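Lastden Two-Arm Bench Station

Two arms, one tabletop, one controller. Built for light hand work that needs one part held while another is brought to it.

Product code: LD-217
Sold by: Stusness Automation
Lead time: 6 weeks from signed order
Page updated Dec 3, 2025

Overview

The Lastden is a complete bench station for shops that do small assembly, sorting or kitting. It ships as a table, two arms, two parallel-finger grippers and a control cabinet. You supply the floor space, the power and the parts.

Most of our buyers already have one single-arm cell and have run into the same limit. A single arm needs a fixture to hold the work. When the product changes every season, the fixtures change too, and that cost goes on for as long as you own the cell. With a second arm holding the work, many of those fixtures can be dropped from the budget. Not all of them. If your part has to sit within a tight tolerance while something is pressed or screwed into it, plan on a fixture anyway.

What is in the price

Two arms with mounting plates
Two parallel-finger grippers, one set of standard fingers each
White tabletop on a steel frame
Control cabinet and teach pendant
Cable set and strain reliefs
Two days of on-site setup and operator training

What is not in the price

Guarding or area scanners. What you need depends on your risk assessment, which has to be done for your site and your parts.
Part trays and feeders
Custom fingers
Electrical work up to the cabinet
Freight and rigging

Please budget for these early. The quotes that go wrong are usually the ones where the station was approved in one year and the guarding had to wait for the next.

Space and services

Leave room to walk behind the table as well as in front of it. The arms are serviced from the sides, and the cabinet door needs to open all the way. A standard shop circuit is enough for most setups, but your electrician should check the data sheet before the order is signed. No compressed air is needed with the standard electric grippers.

The floor should be level and should not shake. If there is a press or a large compressor nearby, tell us and we will send the anchoring drawing.

Choosing fingers

The standard fingers are plain and black, and they suit rigid parts with flat or round sides. Thin stems, wire and soft packaging can be handled too, but test them first. Send us a box of your real parts, including the bent ones. Parts picked out for looking good give test results that won't hold up on your floor.

Loose parts are harder than parts in a tray. If your people now work from a pile, decide before ordering whether the station will do the same. Picking from a spread of mixed pieces takes vision software and more setup time. A simple tray may cost less over the life of the station.

Sample work: artificial flowers

Silk and plastic stems are a common request from display and craft suppliers. They are light, they flex, and no two leaves lie the same way, so the trial takes longer than one for molded parts. Ankica Nikolovski in our applications group handles these trials and can tell you what sample quantities to send.

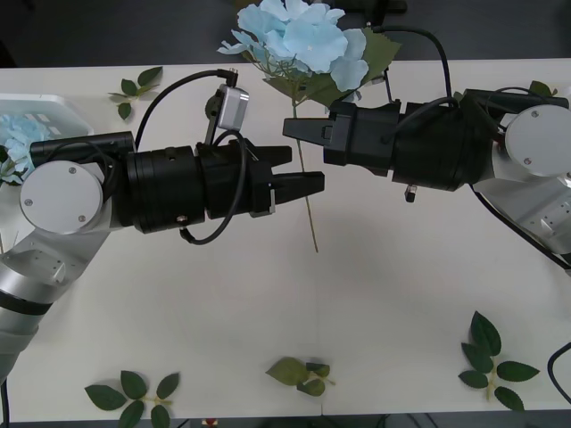
Right gripper closed on the stem of an artificial hydrangea, with loose leaf sprigs on the tabletop.

For work like this, ask for cable routing to be part of the trial. Cables that loop above or below a gripper can catch on tall or leafy items, and the routing is easier to settle before delivery than after.

Planning your purchase

Trial on your parts: billed separately, credited against the order if you buy
Deposit: due at signing
Balance: due after the acceptance run at your site
Warranty: 2 years on arms and controller. Fingers and cables are wear items.

Set aside money each year for fingers, cables and one service visit. Also set aside operator time. Someone on your staff has to own the station, and that person will need a few hours a week for the first months — more if you change products often.

Orders for spring installation should reach us well ahead of May, when our setup crews are usually booked.

Options

MacPherson tray rack, fits either side of the table
Arnunton rolling base, for stations that move between lines
Spare gripper, wired and tested
Extra training day

Ask for a quote

Send your part list, a floor sketch and your target date to Normand Leclerc in sales. Include your current cycle time by hand if you have it. Quotes come back as a single price sheet with the options listed on separate lines.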